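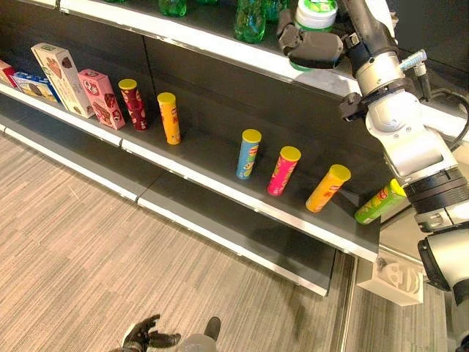 Sun 25 November

Mock aisle and seating, Irnelard room. Continuing the shelf work from the last entry and starting the chair inspection I keep putting off.

Shelf lip. The white front strip stays as it is. Measured the lip height at both ends and in the middle, 38 mm everywhere, so the earlier complaint that the run sags in the center is wrong. Whoever took the old number probably measured from the underside. Old figure struck out in the sheet.

Facings. Cartons to the left, chip canisters to the right, bottles on the upper level. Order within the canisters doesn't matter for the Mustilum layout, only that no two neighbors share a color. The spacing does matter. With the gaps too tight you can't get fingers around one canister without moving the next. Wider gaps cost a facing or two and I'm fine with that.

Canisters are the least stable item we stock. Narrow base, high center of mass, and the lid adds a little at the top. A push at lid height takes one over; the same push low down only slides it. Reset rule for now: a canister on its side gets stood up again before the next count, and if the rim is dented it goes in the reject bin. Don't turn the dent to the back.

Thin cartons lean. Tried a strip of Endik matting under one spare carton on the bench. It held at a steeper angle than on bare shelf, but the matting lifts at the corners after a few hours. Not putting it on the shelf until I have a better adhesive.

Load check on the spare shelf, bench only: 9 kg spread evenly, left 189 minutes, no change I could read with the steel rule. That is well above anything we put on it.

Chairs. The complaint on the sheet was "sinks and wobbles", with no chair number, so I am going through them one at a time. Procedure, so the next person does the same:

1. Seat at full height, sit for two minutes, re-measure from floor to seat edge.
2. Rock side to side with the hand on the seat, other hand on the column collar. Feel for play at the collar.
3. Turn it over or get underneath with a light. Check the tilt mechanism fasteners and the seam at the front edge.
4. Work each control through its travel. 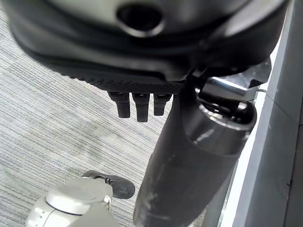 Scuffs on a column are cosmetic as long as they stay on the outer tube. Run a fingernail across them. If it catches, note it and look at the tube again next time. Don't oil the column, it collects dust and marks the floor.

Play at the collar and play in the tilt mechanism feel nearly the same from above, which is why step 2 needs the second hand. If the collar is quiet and the seat still moves, it is the mechanism or the bolts into the shell. Bolts first. Use the short hex key from the Nikolaidis set, the long one fouls on the bracket.

Replacement column quoted at 1,720 including fitting, for the full set of chairs. Not ordering until we know which one sinks.

To do:
- number the chairs, label under the seat
- adhesive for matting, try the thin tape first
- copy the lip heights into the June sheet
- return the steel rule to the bench drawer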